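In Defense of Clothes on the Bed

My aunt Teresa Hanrahan ran a small guesthouse in Urnstead for most of my childhood, and she had one rule that she held above breakfast hours and muddy boots. No clothes on a made bed. A bed, she said, was for people, and a sweater had a closet to go to. She could walk past an open door with an armful of towels and spot a cardigan on the covers without turning her head, and you would hear your name before she got to the end of the hall.

I loved her dearly and I have come around to the opposite view, and since she is 76 now and reads everything I write with a pencil in her hand, I would like to set out my reasons kindly.

The first is that a bed is the best table in the house. Ours at home in Britton gets made every morning, sheets pulled tight, pillow up at the top, and then for the rest of the day it is the largest flat, clean, soft surface we own. The kitchen table has mail on it. The dining table has a jigsaw puzzle on it that my husband Fiachra has been working on since March. If I want to look at a piece of clothing properly, to see whether the hem is coming down or a spot came out in the wash, I want it on white cotton with daylight on it.
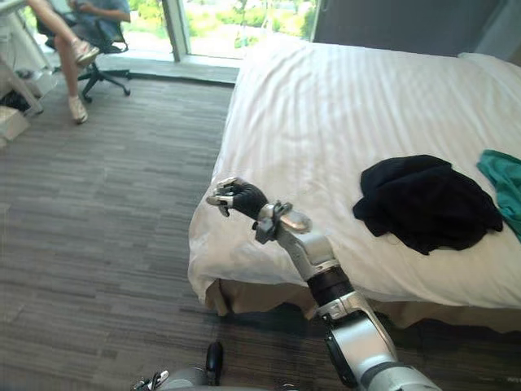
Something black and something teal, waiting their turn on white sheets.

I know how a pair of garments like that looks to a certain kind of person. It looks like somebody quit. Aunt Teresa would have had them on hangers before she finished her sentence. But a thing on the bed is a thing you still mean to deal with, and I find that hopeful. You can't go to sleep without settling the matter one way or another. The famous chair in the corner, which every bedroom I've ever lived in has had, asks nothing of you at all, and that is how you end up with 17 shirts on it and nowhere to sit down and tie your shoes. (Fiachra would like it known that most of the shirts were mine. They were.)

Then there is the matter of the in-between clothes. I mean the ones you wore for an hour to the store and back, too clean for the hamper and a little too lived-in for the drawer. My aunt didn't believe in these. Clothes were clean or they were dirty, and she washed accordingly, and I remember the line behind the guesthouse sagging with things that had hardly been out of the house. I think a lot of good clothes get worn out by washing long before anybody wears them out by wearing. So mine go on the bed, where I can shake them out and give them a sniff and let them rest a while before I decide.

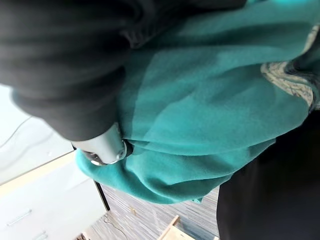
Soft things are the hardest to be strict about, I'll admit. A crisp shirt practically tells you how to fold it, but fleece has no opinion. You fold it in thirds and it puffs back up at you, and if it has a knit band or any kind of trim along the edge, the thick part never wants to line up with the thick part. For years I fought with mine on the top shelf of the closet, and every time I reached for one the other would come down on my head. These days I fold it once, loosely, and lay it across the foot of the bed, and if it slides into a heap by suppertime then it has slid into a heap. It's warm all the same when I pull it over my knees.

I'm not arguing for a mess. I like a made bed very much, and I think the making is what earns you the right to put things on it. Five minutes with the sheets in the morning and a sweater looks set down. Skip the sheets and the same sweater looks lost. I can't fully explain this, but I have tested it on Fiachra, who never notices anything in a bedroom, and he noticed.

Aunt Teresa came to stay with us last winter, in the little back room, and I put out extra hangers for her and cleared two drawers. On the second evening I went in to ask if she wanted tea. Her good navy cardigan was lying on the bedspread with one arm hanging over the side. She looked at it and she looked at me, and she said she would have the tea with milk, please, and was there any of that lemon cake left.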